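Shop scale reads differently depending on who's looking at it. Packing table by a window

Posted in Small Shop and Packing Room

Clementina Paiva
I pack dried beans for the Aguiar market stall, and I have inherited a counting scale with a steel tray on top. In the morning it behaves. By 4 in the afternoon I put down a bag I know is 500 grams and it tells me 513, then thinks about it and offers something else. I have moved the crate away, moved it back, and spoken to it firmly.

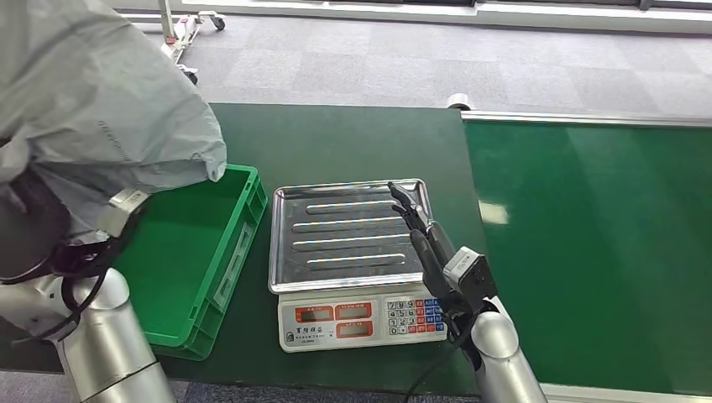 The scale with the tray on, green crate to the left.

The tray has ribs pressed into it and I'd like to keep it, as beans roll. The manual is long gone. Is it the scale, the table or me?

Sivolura
Take everything off except the tray, let it warm up, then zero it. If you zero without the tray and put the tray on afterward, you are weighing the tray. I did this for most of a November and gave away a lot of lentils. Also check that the crate isn't leaning on the scale. Plastic crates creep when you pull things out of them.

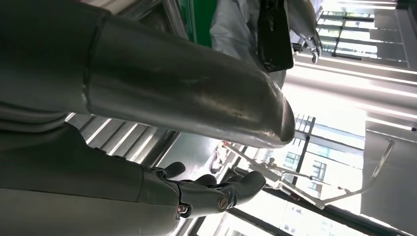

Bright over on the right, afternoon side.

Light won't change a weight, but it will make red digits hard to read, and a squinted 3 looks a lot like an 8. Turn the display away from the glare before you blame the electronics.

Brutorau
get a new one

Ultaris
Before spending money, look at the window. A draft across a wide flat tray can be enough to keep a sensitive scale hunting, and sun on one end of a table does it no favors either. Mine sat by a window like this for years and I assumed it was haunted.

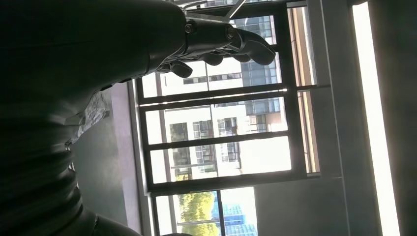

Big panes, white building across the way.

Move the scale to an inside wall, level the feet, and give it 6 minutes before you zero. Then weigh the same bag 2 times. If the numbers agree with each other but are still wrong, it wants calibrating, and a scale shop can do that. If they don't agree, come back and tell us — Brutorau may have been right, and we'll all have to live with that.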